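Storage box

From Warnimel, the household encyclopedia

Share this article · 51 shares · 2 comments

A storage box, also called a bin, tub or tote, is an open or lidded container used to keep household goods together. The words overlap a lot. In Canada and Australia people say "tub" for almost any plastic container of this type, while "bin" can also mean the place where the rubbish goes, so a visitor may be confused at first.

History

Before plastic, families kept their things in wooden chests, baskets, tins and cardboard boxes. Chests were heavy and were often handed down from parents to children. Tins kept mice away from flour and biscuits, but they rusted in damp kitchens. Plastic boxes became common in homes during the second half of the twentieth century, when moulding became cheap. The early ones were mostly in solid colours. Clear boxes came into wide use later, and the writer Gwawr Nicholas connects their success with smaller flats, where the same cupboard has to serve for several purposes.

Shape and material

Most plastic boxes are made from polypropylene, polyethylene or polystyrene. Polypropylene bends a little before it breaks and is the usual choice for boxes which are moved often. Polystyrene can be very clear, but it cracks easily when it is dropped.

The walls normally lean inward to the base. This slope lets the box come out of its mould, and it also lets empty boxes sit one inside the other. A thick rim makes the opening stiff and gives the fingers something to hold.
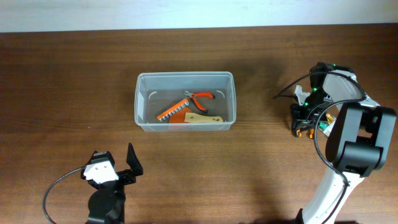

A clear rectangular bin with rounded corners and sloping walls, on a dark brown wooden table.

Sizes are not standard between makers. A lid from one brand seldom fits a box of another, even when the volume on the label is the same – a frequent complaint of buyers. The Lellano range, sold in 2 depths with one common lid, was an attempt to solve this problem.

Use in the home

Small boxes are used for buttons, cables, medicines and craft supplies. Larger ones hold winter clothes or bedding. In his guide to tidy rooms, Daichi Takagi advises to fill a box only to three quarters, and to open every box in January to see what was not used during the year.

Care

Warm water and mild soap are enough for most boxes. Rough sponges leave fine scratches and the plastic becomes cloudy. Long sunlight makes many plastics yellow and brittle.

Related articles
Basket
Drawer divider
Flodascombe chest
Arai stacking tray
Tin (container)

We use cookies to remember your reading settings. Accept · Manage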